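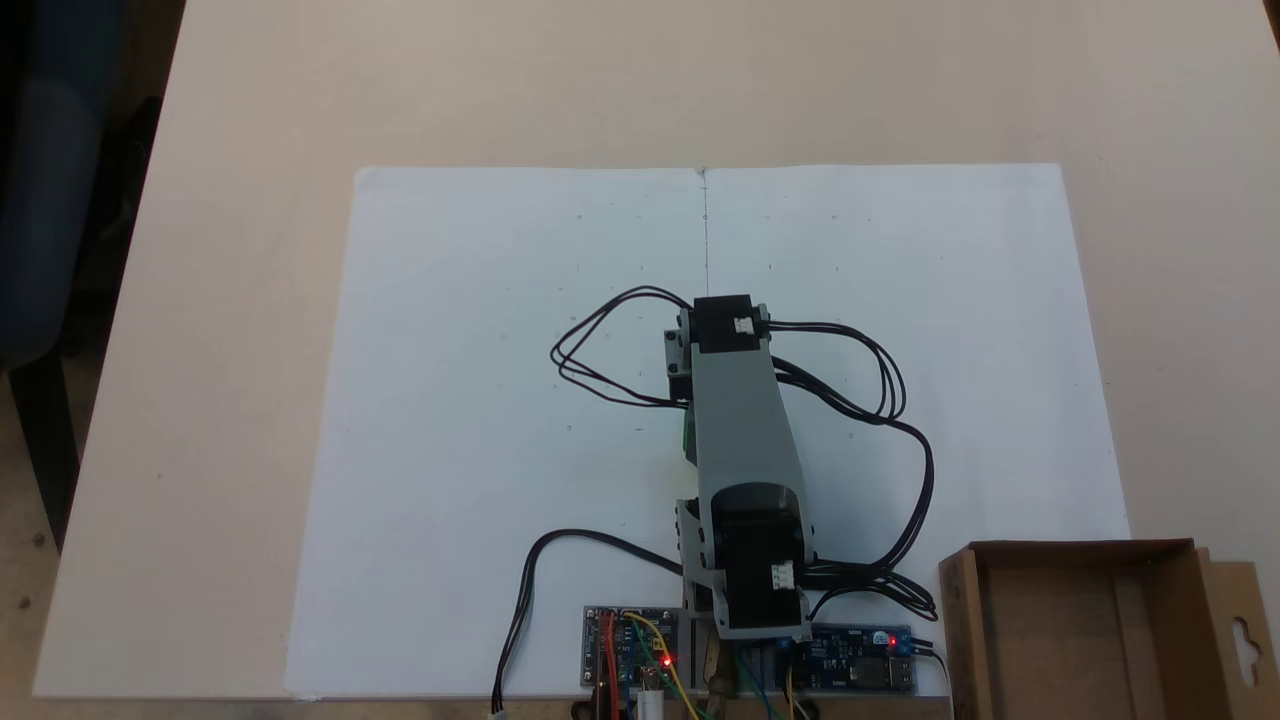 How to Draw a Star Chart of Your Own Backyard Sky

I made my first one of these in March, on the back steps in Velville, wearing two hats. You don't need a telescope for it! Grab the biggest sheet of paper you own, a soft pencil, an eraser and a flashlight with some red cellophane over the end (a candy wrapper works fine).

Before you go out, rule a line down the middle of the sheet. Mine stands for due south, so I write an S at the bottom and then east on the left and west on the right. Yes, that's backwards from a road map, and yes, I got it wrong the first time.

Now go outside and give your eyes a good long while to get used to the dark. Leave your phone indoors – one look at the screen and you're starting over. Pick out the brightest star you can see and put it down first. Hold your fist out at arm's length and count fists from that star to the next one. I use two inches of paper per fist, but if your sheet is small, go with one.

Keep the dots light until you've checked them. I press harder for bright stars and barely touch the paper for dim ones. On a clear night you could see 2,000 or more from a really dark hill, so please don't try to get them all. I stop at 40 and go in for cocoa.

The next day, ink the dots you trust and join up any shapes you know. My neighbor Gillespie Drummond makes up his own, and his "Broken Ladder" is now on my chart too. Write the month and the hour in a corner, then do another one in summer from the same step.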